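Resenha: Moslow, o aplicativo de oração pelos cristãos perseguidos

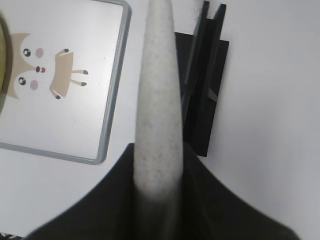
Baixei o Moslow por insistência da Rosimeire Vasconcelos, do grupo de intercessão da minha igreja, que já não aguentava me ouvir orar "pelos irmãos que sofrem por aí" sem saber dizer onde. A ideia é simples: todo dia, às 6 da manhã, chega um pedido de oração por uma igreja sob pressão em algum país, com um texto curto e um mapa.

Os textos são a melhor parte. Quem assina a maioria é Jeferson Frota, que escreve sem ponto de exclamação, virtude rara no ramo. Quando a situação é incerta, ele avisa que é incerta. Nomes de pessoas e aldeias são trocados por segurança, e o aplicativo diz isso logo na abertura.

O resto é mais terreno. O mapa demora tanto a abrir que dá para orar pelo país antes de descobrir qual é. A narração em áudio tem um fundo de piano que sugere sala de espera de dentista – desliguei no segundo dia. E há um contador de dias seguidos de oração, com medalhinha. Cheguei a 103, perdi um por causa de uma gripe e voltei ao zero, o que me deixou bem mais contrito do que qualquer sermão recente.

Comparei com o Felum, que eu usava antes. O Felum tem 200 países e territórios na lista, mas os pedidos se repetem e alguns parecem ter sido traduzidos por um parente apressado. O Moslow cobre menos lugares e cobre melhor.

A versão gratuita traz o pedido diário e guarda os 2 últimos. O arquivo completo é pago, e achei o preço salgado para grupo pequeno. O nosso rachou uma assinatura, e a Rosimeire imprime tudo em letra grande para quem não quer saber de celular no culto.

Fico com ele, com o piano desligado. Se alguém descobrir como esconder a medalhinha, me escreva.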